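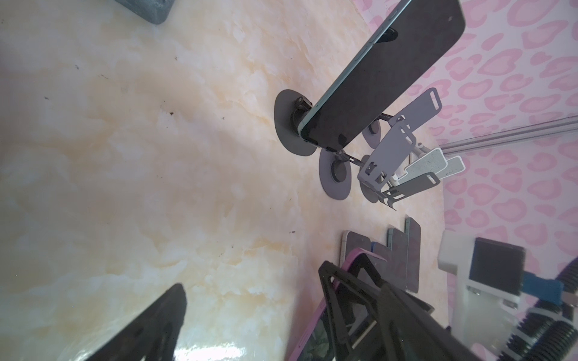 **Ticket 347 – Suction-base phone holders losing grip on Bench 8**

**Category:** Fixtures and furniture
**Site:** Visser Showroom, demonstration area
**Reported by:** Display team
**Assigned to:** Fixtures Support, Plerkholm office
**Priority:** Normal
**Status:** Closed, with one follow-up item

**Initial report**

The display team reports that phone holders on the marble-patterned table in the demonstration area do not remain fixed for a full working day. The holders are of the Dredine type, with a round gray suction base and a black clamp. A base that is pressed down before opening can be lifted by hand in the early afternoon. On two occasions a holder came away while a phone was clamped in it. No phone was damaged.

The team asks whether the bases should be replaced or whether the table is unsuitable.

**Support response 1**

Thank you for the report. Before replacement parts can be approved, please confirm the following:

- whether the fault affects every base or only certain ones
- whether the same bases hold on another surface
- what product is used to clean the tabletop, and when it is applied
- whether the phones are clamped at the center of the holder or by one corner

Please also check the tabletop for loose debris. A single speck under the rim is sufficient to break the seal on this type of base.

**Reply from site**

All bases were tested on the glass counter by the entrance. Each one held overnight. On the patterned table, every base released within the day, although the time varied.

The table is wiped each morning with a spray polish supplied with the furniture. The holders are put back as soon as the wiping is finished. Small dark specks are present on the surface during the day. They appear to come from the cardboard trays in which the phones are stored.

Phones are usually clamped by a bottom corner and set at an angle, as this leaves most of the back visible to customers. The display team would prefer to keep this arrangement.

**Support response 2**

The glass counter result indicates that the bases are in working order. No replacement will be issued at this stage.

The probable cause is polish residue. Spray polish leaves a film on which the suction cup can creep, and the angled phone adds a sideways load that makes the creep faster. Please carry out these steps in order:

1. Remove all phones and holders from the table.
2. Wash the tabletop with warm water and a small amount of dish soap. Rinse with a clean cloth and dry fully.
3. Wash the underside of each base in the same manner. Do not use alcohol on the cups, as it hardens the rim over time.
4. Leave the table and the bases to air-dry for 45 minutes.
5. Press each base down at the center and hold briefly before adding a phone.
6. Discontinue the spray polish on this table.

Phones that are not in a holder may continue to stand in a row or lie flat. They have no bearing on the fault, but should be kept clear of the rims.

**Reply from site**

Steps completed before opening. All bases remained in place at close of business, with one exception. The base nearest the wall released at 3 p.m. It was carrying the slotted metal bracket and the long metal rod, with no phone attached.

**Support response 3**

The remaining failure is considered a separate matter. A long rod extending to one side acts as a lever, and the load at the base is considerably greater than the weight of the parts would suggest. The Dredine base is rated for 600 grams placed directly above the cup. That rating does not cover side loads.

Two remedies are available:

- Shorten the reach by sliding the rod back through the bracket until the greater part of it lies over the base.
- Fit the Vandard screw clamp, which attaches to the table edge and does not depend on suction.

The first may be done at once and at no cost. The second requires approval from the site manager – the clamp can mark a soft table edge, and a protective pad must be ordered with it.

**Reply from site**

The rod has been moved back as advised. The base has held for three working days. The team would still like the Vandard clamp for the busier months and has submitted a request to the site manager.

The daily cleaning sheet now specifies soap and water for this table. The cardboard trays have been moved to the shelf below, and the surface is brushed off at midday.

**Resolution**

Cause: polish residue on the tabletop, together with excess side load on one holder.
Action: tabletop and bases washed, polish withdrawn, rod repositioned.
Parts issued: none.

**Follow-up**

Vandard clamp and pad – awaiting site approval. To be reviewed in February. If a base releases again before then, please reopen this ticket and state which holder was affected and what it was carrying.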